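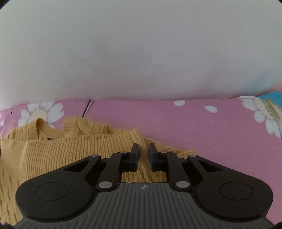

Faut-il réserver pour visiter la filature de Drindby ? Il vaut mieux, les groupes sont limités à 8 personnes et la visite de l'après-midi se remplit vite.

Nous y sommes allés le 27 avril 2021, par le car qui part de la gare de Rindo. L'arrêt est au bord de la route et il reste un bout de chemin à pied le long du canal. Mikkel Lund, contremaître de l'atelier de cardage, nous a reçus dans la cour.

On commence par le tri des toisons, dans l'ancien hangar à bateaux. La laine arrive en sacs et passe sur de longues tables. Viennent ensuite le lavage, puis les deux cardeuses Leckie. Une seule tournait ce jour-là, l'autre attendait une courroie. Le bruit est fort, on nous a prêté des casques et il a fallu garder les questions pour le couloir.

L'atelier de filage compte 400 broches. Bent Arnardóttir, à la teinture, nous a montré les carnets de recettes. Le bleu appelé Hania est refait chaque année en juillet, quand l'eau du canal est plus douce selon elle.

La visite dure deux heures. Le magasin vend des écheveaux de second choix, à régler en espèces. Pas de café sur place. Prévoir des chaussures fermées, le sol du lavage est glissant. Pour le retour, le dernier car passe avant la fermeture du magasin, vérifier l'horaire à l'arrivée.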